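# The Voyle benchtop set – mug tree, plate rack and bread cupboard

I've been stocking the Voyle range for two winters now and it still outsells everything else I carry in light timber, so it finally gets a page of its own instead of a few lines at the bottom of the kitchen list. If you've rung me in the past month asking whether the mug tree comes with the rack (you know who you are), this is for you!

The range comes out of the Trestolden workshop, down by the water at Padamport. Eluned Ellis runs the finishing bench there and has very firm opinions about edges. I once sent back a mug tree with a rough peg and got a replacement plus a handwritten note telling me I was right. I've kept the note.

## The mug tree

Flat base, upright post, short pegs. I like a tree with a decent base on it, because the spindly ones go over the second you take the last mug off one side and leave the heavy one hanging on the other. It's happened to me with a favourite cup and I'm still a bit cross. The Voyle one stays put on my bench, even with my big soup mugs.

Hang your mugs by the handle, up near the top, and let them tip. They'll air nicely and you won't get that musty ring you get from stacking them upside down on a tea towel. The pegs suit most ordinary handles. Tiny espresso handles are a squeeze – bring one in and try it if you're unsure.

The post is glued as well as doweled, and you don't have to assemble anything. Take it out of the box, wipe off the dust, off you go.

## The plate rack

Plates stand upright with a gap between them, which is all I ask of a plate rack. I keep mine beside the sink for the everyday grey ones and haven't used the cupboard above it since about last December. Dinner plates and side plates both stand happily. Deep pasta bowls don't, they lean on each other and take up the room of three.

It's timber, so please don't leave it sitting in a puddle. Pop a tray or a folded cloth underneath if you're a wet washer-upper like me.

## The little cupboard

I call it the bread cupboard, though I know of one living in a caravan full of tea bags and another holding nothing but cake tins. Light wood with the grain left showing, a black bar handle, and grooves cut into the front. The handle's a good size for grabbing with floury fingers.

The colour does warm up over time if it gets the afternoon sun. Mine's gone a shade more honey than the one in the shop and I prefer it, but if you're matching it to a tree or a rack, buy them together so they change together.

## What goes with it

People always want to know what looks right next to pale timber and my answer is nearly anything, which isn't much help, so have a look. I'm fond of a round woven basket for whatever's come in from the garden or the market. White appliances sit nicely with it too, and I'd pick coloured mugs over plain white every time. The bell and the basket aren't part of the range, before you ask.

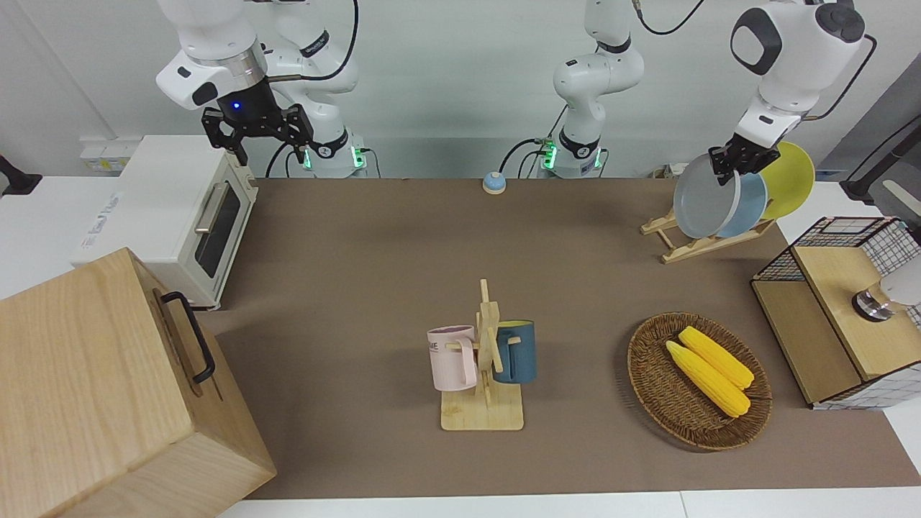
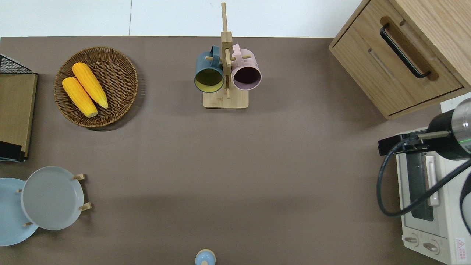 Teal and pink on the tree, corn in the basket, in both the one above and the one below.
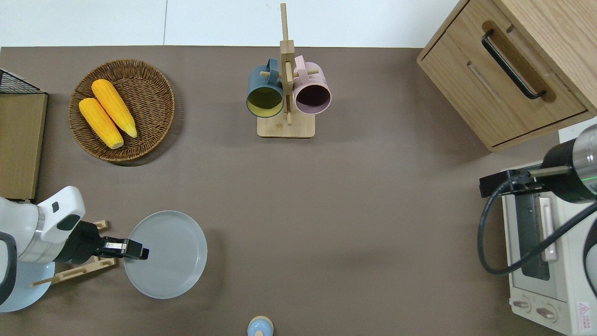
## Looking after it

- Wipe down with a barely damp cloth and dry it straight away.
- No dishwasher. I can't replace a set that's been through the dishwasher, I'm sorry, the warranty's quite clear.
- Rub in a bit of Skullari board oil when the wood starts to look thirsty. The 200 mL bottle does the tree and the rack with plenty left over.
- Keep all of it a hand's width from anything that gets hot. Toaster ovens throw more warmth out the sides than you'd think.
- Small scuffs come out with fine paper, 80 grit is far too rough so put that one back in the shed.

## Ordering

The item code for the set is 1829, and each piece can be bought separately if you've already got a rack you love. I keep the tree and the rack on the shelf. The cupboard comes up from Padamport with the next delivery, so there's usually a bit of a wait, and I'll ring you when it's in.

Pick-up from the shop is free. I can post the tree anywhere in the country, the rack too if you don't mind a large parcel, but the cupboard is pick-up or local drop-off only. Leave your number when you order and tell me if there are stairs!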